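Hirelen — Vagas abertas
Técnico/a de manutenção de pinças manuais (a tempo inteiro, oficina de Plevley)

Procuramos uma pessoa que goste de parafusos. Gostar pouco também serve, desde que os aperte todos.

A Hirelen mantém uma frota de 60 pinças manuais Jistness, daquelas que se levam na mão para dentro de casa das pessoas, a apanhar do chão o que lá estiver. São ferramentas simples. Dois dedos, duas almofadas de contacto, uma câmara, uns quantos parafusos, e uma capacidade notável para desafinar entre a porta da oficina e o primeiro quarto por arrumar. A pessoa que até agora tratava disto mudou de funções em junho e deixou-nos um caderno excelente, escrito numa letra que ainda estamos a decifrar.

O que vai fazer

Receber as pinças que voltam do terreno, limpá-las e abri-las. Dentro das articulações encontra-se cotão, cabelo e, uma vez, uma lantejoula que travava o dedo direito a meio do curso e nos custou uma tarde inteira.

Verificar o aperto das articulações e repor a marca de tinta em cada cabeça de parafuso. Quem aperta, marca. Quem marca sem apertar é convidado a explicar-se a Mélanie Gosselin, responsável da oficina.

Trocar as almofadas gastas, sempre aos pares. Uma almofada nova em frente de uma velha fecha torta, e depois a culpa é do software.

Alinhar os dedos com o calibre, confirmar que abrem e fecham por igual e voltar a calibrar a câmara sempre que se mexe no suporte. Mexer «só um bocadinho» no suporte conta como mexer no suporte.

Escrever a ficha de intervenção. Temos 593 fichas arquivadas e as melhores são as curtas. A pior diz apenas «estava esquisito, já não está».

Ir ao terreno 2 vezes por mês, acompanhar quem usa as pinças e trazer de volta as queixas por ordem de gravidade, que raramente coincide com a ordem de volume.

O que pedimos

Experiência em manutenção mecânica ligeira: bicicletas, máquinas de costura, impressoras, instrumentos de sopro. Não exigimos curso de robótica. Exigimos que saiba distinguir um parafuso apertado de um parafuso moído, de preferência antes de o moer.

Português fluente e inglês suficiente para ler um manual que foi traduzido para inglês sem grande entusiasmo.

Paciência com peças pequenas que caem para baixo da bancada. Temos uma lanterna para o efeito. Temos também uma segunda lanterna, para procurar a primeira.

O que oferecemos

Contrato sem termo após o período experimental, subsídio de refeição, bancada própria com luz decente e um jogo de chaves que ninguém lhe pode pedir emprestado (está escrito no regulamento, na página que toda a gente diz não ter recebido). A formação inicial dura 5 semanas e é dada na oficina e no terreno, com as mãos nas pinças desde a primeira manhã. O horário começa às 8h30. O café começa às 8h10, e recomendamos que chegue para o café.

Como se candidatar

Envie o currículo e uma carta de uma página à oficina de Plevley, ao cuidado de Mélanie Gosselin, com a referência «Pinças». Na carta, conte-nos uma reparação que lhe correu mal e o que fez a seguir. As reparações que correram bem podem ficar para a entrevista.

A entrevista inclui uma prova prática: entregamos-lhe uma pinça com um defeito e pedimos que o encontre. Às vezes tem um segundo defeito de que nós próprios não sabíamos, e esse vale pontos extra.

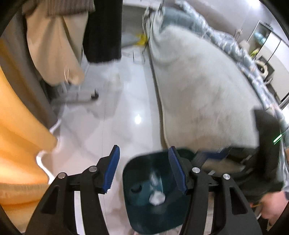 Boletim Lacson, n.º 60

Pinça em serviço sobre um cesto do lixo, ao lado de uma cama. As almofadas azuis estriadas são as que se trocam aos pares. As cabeças redondas prateadas nas articulações são as que levam marca de tinta na revisão.

Quem já tiver respondido ao anúncio do boletim anterior não precisa de repetir a candidatura. Lemos todas e respondemos a todas, incluindo a que veio sem nome e com uma mancha de óleo muito prometedora — se foi sua, diga-nos quem é.

As despesas de deslocação para a entrevista são reembolsadas contra recibo. Há estacionamento para bicicletas nas traseiras e um elevador em que, por respeito à profissão, preferimos não tocar.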